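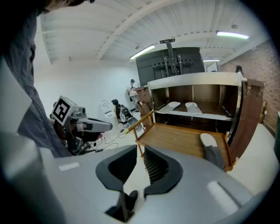 巡回人形劇の小道具と人形の手入れ

スキトゥーラの工房で使っている作業メモから、家庭や小規模の劇団でも流用できる項目を抜き出した。対象は布製の手遣い人形、軽量の小道具、折り畳み式の蹴込みである。棒遣いと糸操りは別ページにまとめてある。

布の汚れ
手遣い人形の汚れは外側より内側に多い。袖口から手首にかけて皮脂がたまり、放置すると黄変して落ちなくなる。終演後は裏返せるところまで裏返し、固く絞った布で拭いて陰干しする。頭部に張り子や木を使った人形は丸洗いしない。中性洗剤を使う場合は薄めた液を布に取り、縫い目に沿って叩く。こすると毛羽が寝て、照明を当てたときにそこだけ光る。
消臭スプレーは染料との相性があるため、裾の折り返しで試してから使う。香料入りのものは客席の最前列まで匂う。

縫い目の補強
首と胴のつなぎ目は最もほつれやすい。ポリエステルの30番手で返し縫いをし、端は玉止めだけで終えずに布を二度すくってから切る。指を入れる筒の長さは演者ごとに違う。詰めるときは切らずに内側へ折り込み、しつけで留めておけば、配役が変わっても戻せる。
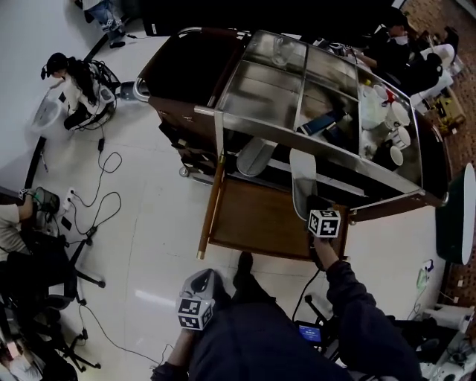 接着剤は用途ごとに分ける。布とフェルトには水性の手芸用、発泡材にはスチロール対応品、木と木には木工用を使う。溶剤系を発泡材に塗ると表面が溶けて凹む。ホットメルトは仮留めには速いが、夏の車内で軟化する。八月の巡回で王冠の飾りが7個外れたことがあり、以後、荷室に積むものには使っていない。

塗装の補修
小道具の塗りは、舞台で見える面と手で握る面とで分けて考える。握る面はつや消しのアクリルを薄く重ね、完全に乾かしてから保護剤を塗る。一度に厚く塗ると、握ったときに跡が残る。
補修用の色は、最初に調合した時点で小瓶に取り分け、番号を付けておく。後から目で合わせた色は、工房の蛍光灯の下で一致しても舞台の明かりではずれる。スキトゥーラで最も使用量の多い色は663番で、「ウェルニス船長の冒険」の船体に使う鈍い緑である。瓶の蓋には塗料の実物を一滴落としておく。ラベルの文字が読めなくなっても判別できる。

蹴込みの金具
折り畳み式の蹴込みは、丁番のねじから緩む。木ねじが空回りするようになった穴は、太いねじに替える前に、つまようじに木工用接着剤を付けて差し込み、乾燥後に平らに切って締め直す。丁番の油は布を汚すため、乾性の潤滑剤を少量だけ使う。余分は必ず拭き取る。
幕を留める面ファスナーは、硬い側に糸くずが詰まると保持力が落ちる。古い歯ブラシでは奥まで届かないので、目打ちで列に沿って掻き出す。
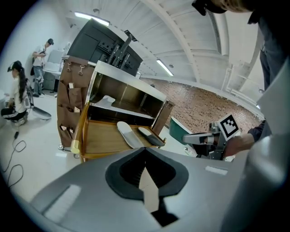

布幕は畳まずに紙管へ巻く。畳み皺は吊っただけでは取れず、前明かりで筋になる。巻くときは表を外側にし、端を綿テープで結ぶ。ビニールテープは糊が移る。

収納と運搬
箱は中身ではなく場面の順に分けるほうが、仕込みが速い。人形は頭を上にして立てるか、鼻や耳が当たらない向きで寝かせる。頭の下に敷く詰め物は無地の薄紙を使う。新聞紙はインクが移るので不可。
ひと箱の重さは13キロまでとする。会場によっては搬入口から舞台まで階段しかなく、それを超えると片手で手すりを持てない。
箱の蓋の裏に内容表を貼り、終演後はそれと照合しながら詰める。目玉、ボタン、杖の先など、落ちやすい部品の予備は小袋に入れて該当する箱に同梱する。予備だけをまとめた箱を作ると、その箱を積み忘れたときに全滅する。

湿気
保管場所の湿度が高い場合、乾燥剤は人形に直接触れない位置に置く。密閉容器に入れてよいのは完全に乾いたものだけである。木曜に公演があり翌朝に移動する日程では乾燥の時間が足りないため、通気のある布袋で運び、到着後に開けて風を通す。

公演当日の修理袋
針は糸を通した状態で3本用意する。糸は黒、生成り、肌色。ほかに安全ピン、綿テープ、小型のはさみ、両面テープ、布用接着剤、ドライバーを入れる。はさみは紐で袋に結んでおく。袋は下手袖の、暗転中でも手の届く高さに掛ける。

改訂メモ：丁番の項はゲタチュ・ゼレケの指摘により、油の種類を変更した。旧版にあった機械油の記載は使わないこと。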